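Semeo's Zamudio lab trains its arms on brush handling recorded by hand, with an operator holding two grippers and driving no robot. The set holds 3646 recordings.

"We dropped anything over 46 seconds," the group's lead said – a cut that cost little. 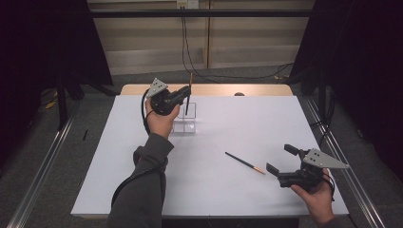 Sasska, which reran the training, objected that slow recordings hold the most corrections, and that 2000 of them would have been enough.

The lead accepts half of that. "Past 3000 the curve is flat. Two grippers, thin handles, one holder – the variety runs out."
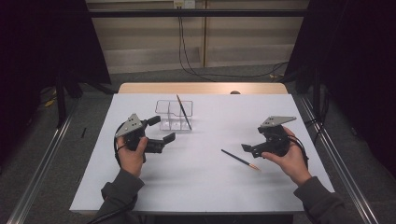 Drollotmont wants the holder moved between recordings, and the lab plans that for June.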